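Gear > Robot arms > Training rigs > Pralley two-arm suturing set

March 2024
By Piroska Takács

I get the same email from readers every few weeks - can a robot do my chores yet? Mending, buttons, hemming the kids' pants. So I'm putting the Pralley set on its own page, because it's the closest thing to a sewing robot I've had my hands on, and it was never meant for sewing pants!

You get two arms, left and right, with thin black shafts and swappable metal wrists. The base kit comes with 8 instruments, and spare jaws ship in packs of 9. Setup took me 17 minutes (Mutua Koech at the Ladora workshop is faster, and he likes to mention it).
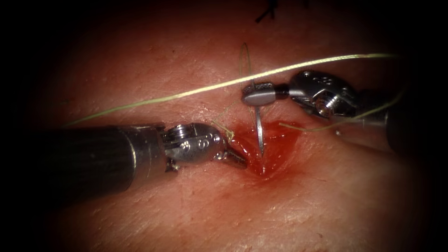

Two instruments, one curved needle and green thread at a small incision.

Stitching is a handful of little chores stacked together. Hold the edge, aim the needle, push it in, keep the long thread out of your own way. Thread is the part I'd worry about with any machine, and it's the same headache on a shop floor. Lajos Orbán tried a similar arm on canvas bags over in Covville and spent most of May untangling loops.

So, can it mend your socks? Not on its own, no. I drive mine by hand and I wouldn't walk away from it. For practicing careful two-handed work, though, I love it. Spare thread comes in 160-yard spools, green only for now.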